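Peel and stick marble on a work table, worth it or not?

tallowbend
Joined the forum in January, mostly lurking. I want to cover a beat-up table in the back room with marble-print vinyl and put leaf wallpaper on the walls around it. The table sits in a nook, so there's wall behind it and on both sides. The roll I'm looking at is from Drokley, a dark red-brown with white veins. The listing says it's "indistinguishable from real stone." Has anyone lived with this stuff for more than a month?

grout_widow
Indistinguishable from how far away? Across the street? I've put down three different marble films and every one of them looked like a photo of marble the minute the light hit it sideways. They wipe clean, I'll give them that. But the edges lift, and once an edge lifts it collects crumbs forever.

Pete in the basement
Edges lift when people don't prep. Wash it, let it dry overnight, wrap the film under the lip. Mine's still flat and I'm not gentle with it.

grout_widow
How long has yours been down?

Pete in the basement
Since spring.

grout_widow
Come back next spring.

marlow59
My issue is with the pattern on pattern. Veins on the table, leaves on the wall, and all of it in a nook where you can't get away from it. I did something like that in a half bath with Pleker paper and ended up painting over it. It cost me $275 in paper and I got maybe one nice weekend out of it.

tallowbend
The paper I like is pretty quiet though, beige-gray with big gray leaves. It's not jungle stuff.

marlow59
Big leaves are the problem. Did you read the repeat on the label? On a short wall you get half a leaf in the corner and then a different half leaf coming at it from the side wall. You'll stare at that corner for years.

Pete in the basement
You will stare at it for a week and then stop seeing it, like every other corner in your house.

dollyrasp
The seller's photos never help with this. They always show one perfect wall twelve feet wide. A small space with a dark table is a different thing.

Amrit Vachon
I've gone back and forth on this combination myself.
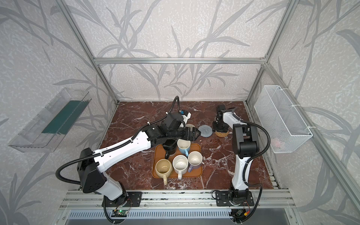

Posted by Amrit Vachon | Saturday | Filed under: Surfaces, Walls

I went in expecting to dislike the dark marble print and I still have doubts. The brown is heavy. What saves it is the wall, where the paper is pale and the leaves are gray, so the table gets to be the loud one. Swap in a green or gold leaf and I think you'd have a mess. I like the coasters too. The ochre one sits well against the red-brown and the blue-gray one picks up the gray in the leaves. I would not go any brighter than that. As for fooling anyone into thinking it's stone, no. It reads as a printed surface and I'd buy it on those terms or leave it alone.

dollyrasp
Okay, that's better than I expected. The back wall has the tall leafy bit on the left and the branches spreading on the right, so it doesn't look like a stamp repeated over and over.

marlow59
I see a lot going on and I'd still be tired of it by summer. Paper's nicer than my Pleker was, though.

grout_widow
A picture doesn't tell you a thing about wear. Show me the front edge after a year of elbows.

Amrit Vachon
Fair enough. I can't speak to a year.

tallowbend
Would you go lighter on the table, Amrit?

Amrit Vachon
With that wall, no. Pale on pale and it would all wash out. If you're nervous, buy the smallest roll and tape a piece down. Look at it at 7 in the morning and again with the lamp on.

Pete in the basement
Second the tape test. Also get a decent squeegee, the plastic card they throw in the box is junk.

grout_widow
Or sand the table and oil it. Just putting that out there.

tallowbend
It's particleboard.

grout_widow
Then get the vinyl, I guess. Keep the receipt.

Related threads
Palacios wallpaper paste, does it yellow?
Arnano vinyl film vs. contact paper
Matching leaf paper at inside corners
Best coasters for a dark tabletop
Removing old adhesive from particleboard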